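Knitwear subset of the Drelitz textile set, maintained by Rekha Nair. Covers jumpers, hats and scarves on plain white surfaces. Version 4, December.

## Contents

- `knit/`: 199 items
- `woven/`: 600 items, not yet checked
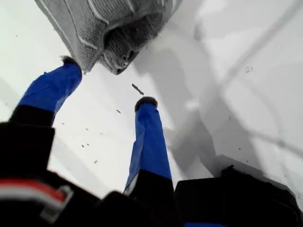 Labels give main colour, gauge (fine, medium, chunky) and state (flat, folded, bunched). Grey is one class, light to dark. Ribbing is recorded separately from stripes, and an item may carry both.

## Known issues

Garment type is left as `unknown` where a bunched item could be either a hat or a jumper. Corrections go to Anil Fernandes.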